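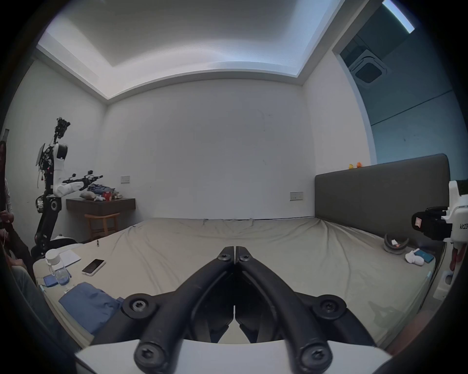
January, late evening. My mother asked again on the telephone if the machines can make a bed already. I told her no, and she was pleased, I think.

Clearing the small things from a bed is the part I think about most. A bottle stands, a phone lies flat, and a sock has no shape at all. For me it is one minute and I do not even look. For a machine every one of them is a different question. Mirsad believes the sock will be solved before summer. I believe it less – he has never folded a fitted sheet, I suspect.

In my notebook I have now 153 pages about this, and still I cannot say yes. Tomorrow I must call Vesna and buy bread.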